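Pettigrew says its mixed-goods bins now take 1,773 returned items a day

Fri 20 August

Pettigrew wants shoppers to believe that what they send back gets a second life. The Mukitz warehouse tips small returns into shared bins for sorting, and the company says most go back on sale by December. It gave no figure for what gets thrown out.

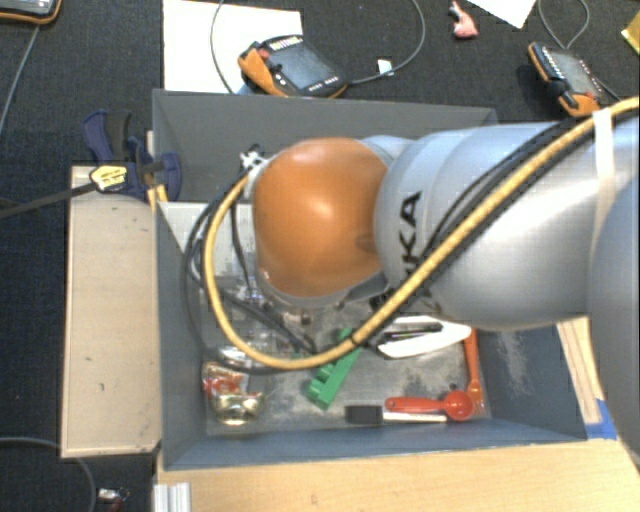
Photo: Bakness News

A bright green toy block shares a scuffed bin with crumpled clear packaging. Pettigrew would not say who pays for lost parts.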